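Beaded bracelets - storing, cleaning, restringing

Quick page, mostly from my own notes. Stretch bracelets mainly, the glass and stone bead kind. Silver chain is a different page.

Storing

Flat. Always flat if you have the drawer for it. Hanging them on a hook looks nice but the elastic is carrying the weight all day and it gets tired. One bracelet per little compartment, or a square of felt between if you stack. Glass beads scratch softer stones so keep those two apart. Not on the bathroom shelf - steam gets into the cord and the knot goes slimy.

I use the small Bidalix drawer trays, the shallow ones. An egg carton works too. Did that for years.

Cleaning

Bowl of lukewarm water, one drop of dish soap. Wipe, don't soak. Soft cloth, go bead by bead, then a second cloth with plain water. Lay it out on a towel overnight in a loose circle, no pulling. Don't hurry it with the hair dryer, I lost a good one that way.

No vinegar, no baking soda, no toothpaste. Pearls and turquoise, just a barely damp cloth and nothing else.

Work on something pale and smooth. White tray, white table, back of a big plate. You spot a frayed bit of cord or a chipped bead right away and if a bead gets loose you can see where it went.
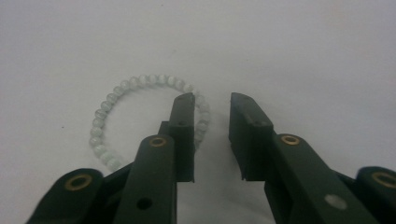
How do you know when a stretch bracelet needs new elastic?
Pull two beads gently apart and look at the cord between them. If it's fuzzy, gone cloudy, or it stays long after you let go, restring it now. Gaps showing between beads that used to touch are the other sign.

Restringing

Cut the old cord over a bowl. Over a BOWL. Small round beads travel, and the vacuum gets them before you do.

If sizes vary even a little, line them up in order on a folded towel before you start. A strip of masking tape sticky side up does the same job and you can carry it to the phone.

Pre-stretch the new elastic, a few slow pulls. Cut it with plenty to spare, you need tails to tie with. Bit of tape on one end so the beads dont run off. Surgeon's knot, pull snug, tiny dab of glue, and leave it alone for 60 minutes before you trim. Then tuck the knot inside a bead if the hole is big enough.

A 2 dollar spool from Gurnutari does a whole box of bracelets. The thicker cord is stronger but it wont go through small holes so check one bead first.

Wearing

Roll it over the hand, dont yank it. Perfume and hand cream first, braclet last. Off for dishes, off for gardening, off for sleep.

Leftover beads go in a jar with a lid. Label it.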